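Dreststead Home Handbook
Section 6: Clearing a table into one box

Revised Jun 24, 2024, by Ebere Adeyemi

Most tidying advice starts with buying something. This section does not. The Lodhi divider set costs money and, in our trial, took up room that the things themselves needed. A used fruit carton with handle holes does the same job for nothing.

Before you start

You need one open carton, a damp cloth and a table you can walk around. Set aside 24 minutes. The old handbook said ten, and I have never met anyone who managed it.

Note: The carton does not have to be pretty. It does have to have a sound floor. Push down on the inside with your palm, and if the bottom gives, get another one.

1. Put the carton on the table, open side up. Working from the floor sounds sensible until you have bent down for the fifteenth time.

2. Pull out anything that is plainly trash. Crumpled tissues and used cups with straws are the usual suspects. They do not go in the carton "for now."

3. Decide what stays on the table. Flowers in a vase stay, even when the roses have faded and you are tempted to deal with them. Changing flowers is a separate job (see Section 9). A tissue box can stay too.

4. Load the small containers first, lids on, along with anything soft or wrapped in mesh. Keep bags out of the carton. A tall shopping bag standing beside it will invite you to start a second pile, and second piles are how this job fails. 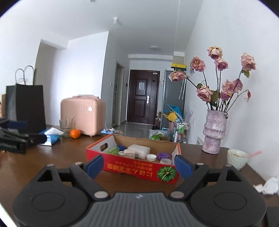
5. Check the lids. Press each one down at the edge, all the way around. I do not trust a lid because it looks shut, and Wenceslao Sandoval's rug is the reason this step exists.

6. Lay tall things on their sides if they would stick up past the walls. Long cylinders do best flat against the back wall, with shorter ones in front.

Caution: Do not lay down a container that holds liquid. The Berkex jars are sold as leakproof. Ours were not.

7. Put round things in the corners. They roll anywhere else. Cups go close to a side wall, upright.

8. Keep the handle holes clear. You will want your fingers in them, and a cup pushed up against the opening gets knocked when you lift.
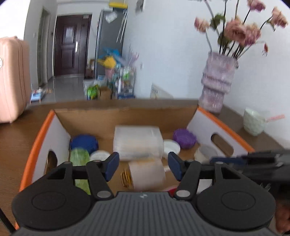 Figure 6-2. Large cylinder on its side at the back, round items in the corners.

9. Stop when the carton is full to the top of the walls. Olanrewaju Okoro maintains that a heaped carton is fine if you walk slowly. I have carried his cartons and I disagree.

10. Lift by both holes and move the carton to where it will be unpacked. If you cannot say where that is, leave it on the table until you can.

Labeling

Earlier editions asked for a written list of contents taped to the side. We dropped that in February. Yanti Osman went back through her own lists and found most of them out of date within 2 days. One word in marker is enough, and printed fruit cartons should be marked on a plain side where the word will show.

Problems

The carton bows when lifted: too much weight in the middle. Move the heavier containers out toward the walls.

Things slide: fill the gap with a dish towel. Surkik foam blocks also work, if you already own some.

The table is full again by evening: outside the scope of this section.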